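Why Does a Band Need a Support Act?

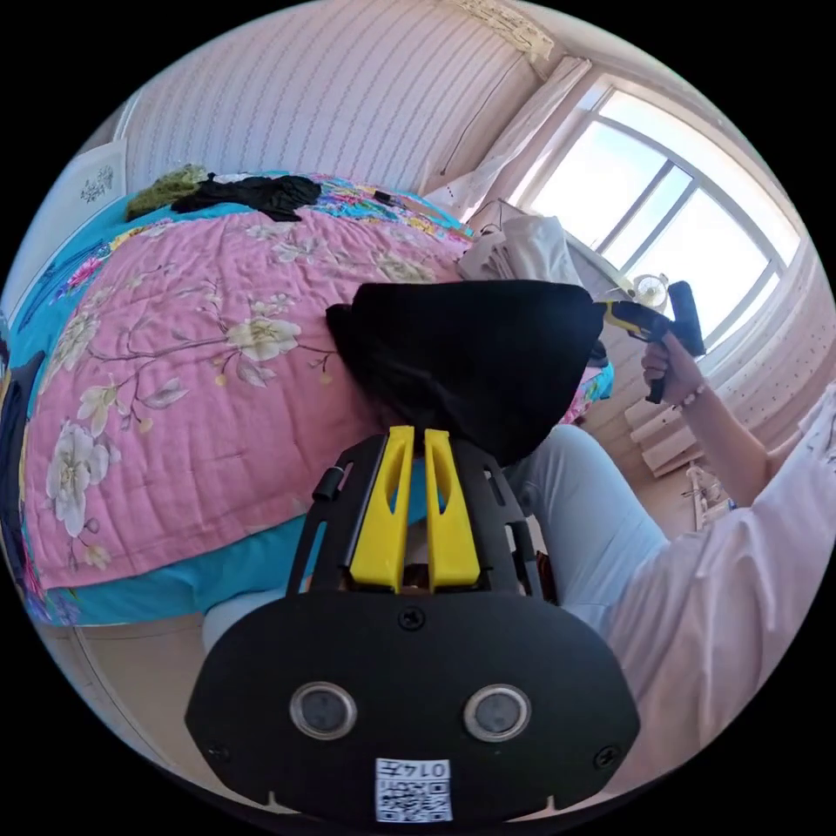 Drultemwood, Mar 27, 2020

Have you ever been to a concert and waited ages for the singer on the poster to come out? I have! The first time I went to a big show, a band I'd never heard of walked on first, and I whispered to my dad, "Are we in the wrong place?"

We weren't. They were the support act (some people say "opening act"), and they play before the main band, who are called the headliners.

So what are they for? Well, picture a big hall with 2000 seats. People are still finding their row, buying drinks and chatting to their friends. If the headliners started right then, half the crowd would miss the best songs. The support act gets everybody listening and clapping. Musicians call this "warming up" the crowd, like stretching before you run.

It's good for the support act too. My friend Brunello Cirillo plays drums in a band called Trurkero, and in January they opened for a much bigger group, Zerard. Trurkero's own shows are in a little club called Benedetti, which holds 198 people when it's totally packed. Suddenly they were playing to a crowd of 444! Brunello told me his hands shook so much that he dropped a stick in the first song. (He keeps spares in a bag by his knee, so he just grabbed another one.)

A support act usually plays a short set. A set is the list of songs a band plays in one go. Trurkero got six songs, and 3 of them were brand new. Then they had to clear their things off the stage fast so the crew could get it ready for Zerard.

Do the two bands have to sound the same? Nope! Zerard are loud and Trurkero are pretty quiet, with a cello and everything. I like it when they're different, and I've found some of my favorite songs that way.

Next time you go to a show, try to get there early and listen to whoever's on first. Write down their name so you can look them up when you get home.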